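About Farnthorpe

Farnthorpe is a small lab that tests claims about robot learning. We started in March with a result we didn't believe, and most of our work since has been finding out how much of it was true.

The result came from a method called Skarner. Its authors said a robot arm could learn short tabletop jobs from people working with hand-held grippers, with no robot present during the teaching. We thought the success rates looked too good. Our first attempt to repeat them used 40 demonstrations per task, and the policy did fine until we moved the table. Then it did badly.

That doesn't make the method useless. It does make us careful about the word "general," which gets used in this field for things that worked in one room with one set of objects.

What we do now is plain. We write the test down before we record anything. Each task is run with 13 starting layouts, and 5 of those are held back from training. Failed trials stay in the count. If a run is thrown out, the report says so and says who decided.

Our current project, Roton, asks whether two-handed demonstrations are worth the extra trouble. The tasks are dull on purpose: balls, a clear box, a flat board.

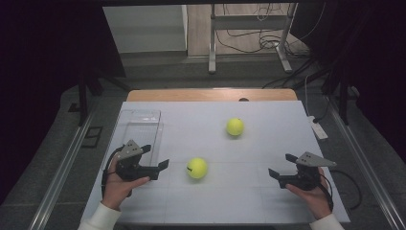 So far the answer is mixed. Two hands help when an object has to be steadied, and we see little gain on simple pick-and-place. We have nearly finished the second round, and we would not bet on the first round's numbers holding up.

We don't sell hardware and we don't rank other labs. Groups that want a result checked can send us the method and their raw trial logs. Please include the failures.

Page last updated 08/09/2026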